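3.2 Collecting the folding demonstrations

We had hoped, when we first sketched this study, that a person with two hand-held grippers could teach a folding policy nearly as much as a person sitting at a teleoperation rig, and a good part of our April pilot went into finding out how to set up a table so that this would be a fair comparison. In the end we settled on a large work table covered with a sage-green sheet, which gives good contrast with denim and with most of the blues in our garment set, and we left the rest of the room just as it was on any working day (Figure 2).

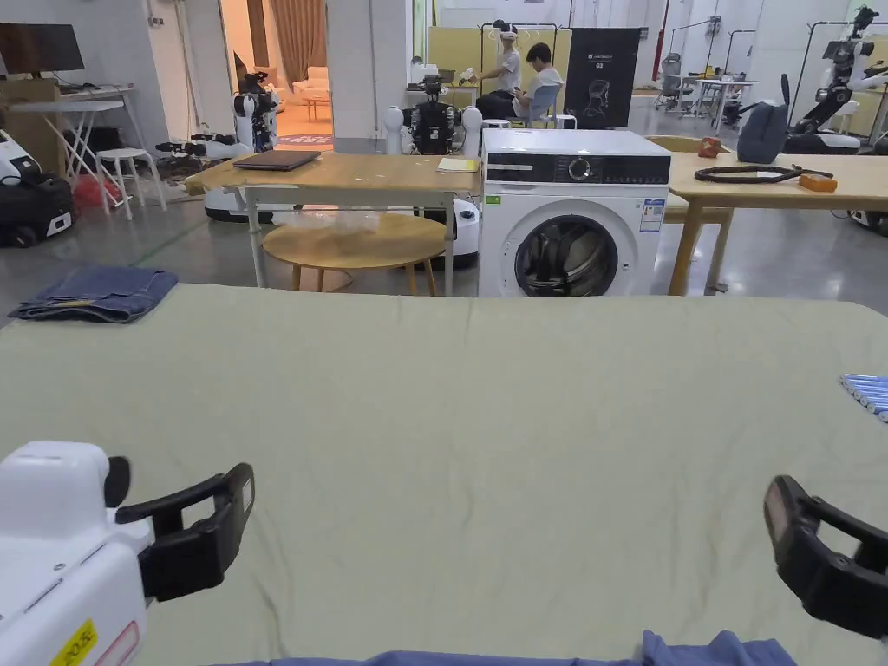

Figure 2. Head view of the work table, with both grippers at the near side and folded jeans at the far left.

Each demonstration is recorded from the head and from the grippers together. The head view is good at telling the policy where the garment lies, but it says rather little about what the fingertips have hold of, and for that we lean on the gripper view. Olga Villalobos, who recorded a great many of the 800 demonstrations, taught all of us to lift the cloth to a peak with one gripper while the other keeps a corner taut, and we are very grateful to her for it! 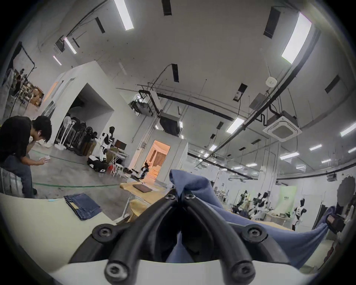
3.3 Labeling the grasp points

Bonifacio Goicoechea and Aitana Sotomayor marked the grasp points by hand, going over 60 of the demonstrations twice so that we could see how well they agreed with each other. They agreed on 95 percent of the grasps. Most of the remaining cases were crumpled garments lying close to the near edge of the table, where folds bunch up on one another and it is truly hard, even for a patient person, to say where a sleeve begins. We kept these cases in the training set, as we expect a home robot to meet plenty of them.
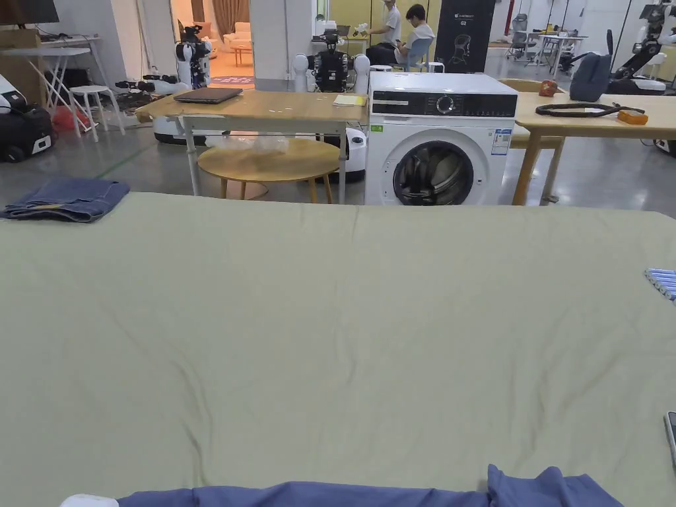
3.4 Training

The policy was trained on the head and gripper views together, with 5 random seeds for each setting.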